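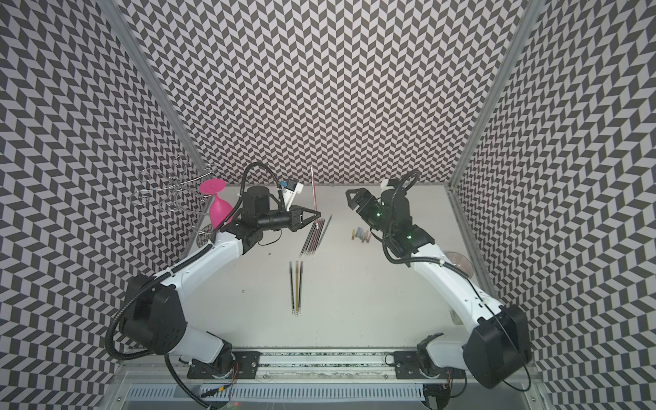

Les crayons

Nouvelle

Le jeudi, je prenais le poste à sept heures du soir, quand les bureaux de Doto se vidaient. On me laissait la cabine du fond, celle aux murs à chevrons. Les premiers jours, le motif me donnait mal à la tête, puis j'ai cessé de le voir.

La consigne tenait sur une feuille scotchée à côté de l'écran. Prendre un crayon, le déplacer, le poser, relâcher. Appuyer sur la pédale. Un coup de pédale pour ouvrir l'exemple, un autre pour le fermer. Si le crayon tombait, on continuait quand même et on cochait « reprise » au lieu de « direct ». Le client s'appelait Clavby. Je n'ai jamais su ce que Clavby comptait faire de tous ces crayons.

Il fallait 300 exemples pour clore la série. En arrivant ce soir-là, j'ai lu 234 sur le compteur. L'équipe du matin avait laissé un mot : bras droit un peu mou à l'ouverture, ne pas s'inquiéter.

Je me suis assis et j'ai mis les mains dans les poignées. Le bras gauche a répondu tout de suite. Quand on tient les poignées depuis longtemps, on finit par sentir les pinces comme des doigts engourdis, avec un temps de retard. Le soir, chez moi, je prenais ma fourchette trop doucement. Ma femme m'a demandé une fois si j'avais mal aux mains.

À 20 exemples de plus, j'ai fait une pause. J'ai bu un café au distributeur du couloir, un Flamora, le seul qui restait. L'agent d'entretien passait la machine dans le hall. Il m'a demandé ce que ça faisait, toute la nuit, ce truc. J'ai dit que ça apprenait à ranger des crayons. Il a dit que son fils aurait bien besoin d'un modèle pareil et il est reparti derrière sa machine.

De retour en cabine, j'ai relancé l'enregistrement et j'ai basculé l'écran sur la vue du poignet. 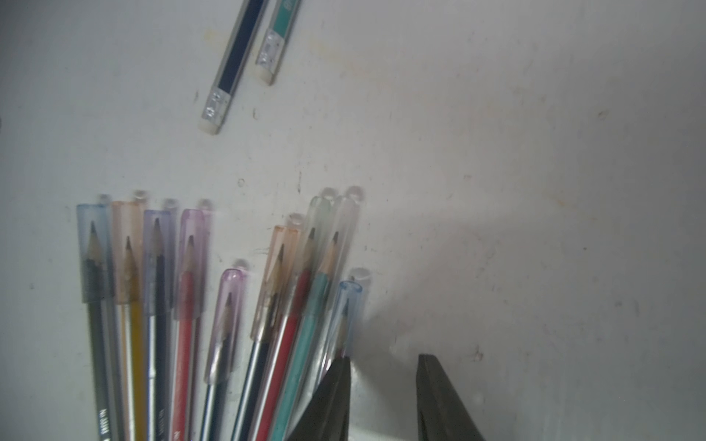 Page modifiée pour la dernière fois en janvier

Sur cette vue, les crayons à capuchon paraissaient énormes. J'ai visé celui au capuchon bleu clair, le plus proche de la pince. J'ai raté. Le doigt gauche a poussé le crayon, qui a roulé contre les autres. J'ai recommencé, plus bas. Cette fois il est venu. Je l'ai porté de l'autre côté de la table, je l'ai posé, j'ai relâché. Pédale. J'ai coché « reprise ».

J'avais travaillé avant chez Sani, à l'emballage. Là-bas aussi on répétait un geste, mais les cartons partaient dans un camion et on voyait la pile descendre. Dans la cabine, rien ne partait. À la fin d'un exemple, je remettais les crayons en désordre à la main, et c'était curieusement la partie que j'aimais le moins. Je ne savais pas faire un vrai désordre. Je retombais toujours sur les mêmes angles. Le superviseur l'avait remarqué dans les données et il m'avait envoyé une liste de positions tirées au hasard, à suivre dans l'ordre.

Vers la fin de la série, le premier modèle a été chargé pour un essai. C'était prévu au planning, dix minutes pendant lesquelles je devais garder les mains hors des poignées. J'ai reculé ma chaise. Le bras gauche s'est levé seul, il est descendu vers les crayons et, juste avant de serrer, il s'est arrêté. Un petit temps, une hésitation vers la droite, puis il a fermé la pince.

J'ai mis un moment à comprendre d'où cela venait. C'était moi. Je faisais cette pause à chaque prise, depuis des semaines, pour vérifier l'angle sur l'écran. Je ne l'avais enseignée à personne et elle était dans tous mes exemples.

Le bras a posé le crayon et il est revenu à sa place. Dans la case observations, j'ai écrit : prise correcte, légère attente avant fermeture. Puis j'ai remis les mains dans les poignées et j'ai ouvert l'exemple suivant. J'ai essayé de ne pas m'arrêter avant de serrer. Le crayon est tombé.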